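Bagging notes, January, 4:40 p.m.

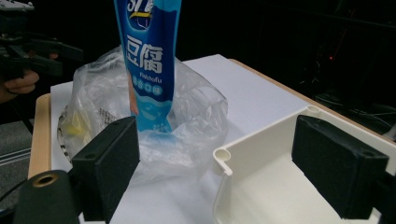 Fish tofu pack going into the clear bag, foam pads on both fingers.

Third block of the insertion set today. 37 demonstrations kept, 10 thrown out. The discards were nearly all the same fault: the tracker lost the left tool during the approach and the pose jumped when it came back. I trimmed two of them to see if the first half was usable. It was, but a half episode with no release at the end confuses the segmenter, so both went out with the rest.

The clear bag remains the hard object. Depth on it is useless, as it was in the Gillies trials, and the highlights move with every crease. I had planned to label the bag opening by hand in each episode. After the first 14 I stopped. Two passes over the same episode gave me openings that disagreed by more than the width of a finger pad, so the label is mostly noise. The policy will get raw wrist images and no opening label, and we will compare against the version trained on the labeled 14 only if there is time.

Foam pads are staying. Bare fingers slid on the crinkled film last month and the operator squeezed harder to compensate, which shows up in the width channel as a long flat minimum. The network copies that. With foam the closing curve has a clear knee at contact.

Checked the Stavach baseline again on the earlier data. It reaches the bag reliably and then pushes the package against the outside of the film. Loss on the held-out episodes is low all the same. Validation loss says very little about this task, and I should stop putting it in the first figure. Insertion rate on the arm goes there instead, with the failures split into missed opening, dropped package and bag dragged along.

Episode length is capped at 300 frames from now on. Longer ones are mostly hesitation before the second tool takes the bag edge.

Alisent export finished without errors. The Bronon time offset is still being applied twice if the session is restarted between blocks; fixed by hand for this one, needs a proper patch before the next upload.

To do: rerun calibration on the left tool, new bags (the current ones are creased in the same places every time), start training overnight with the smaller crop.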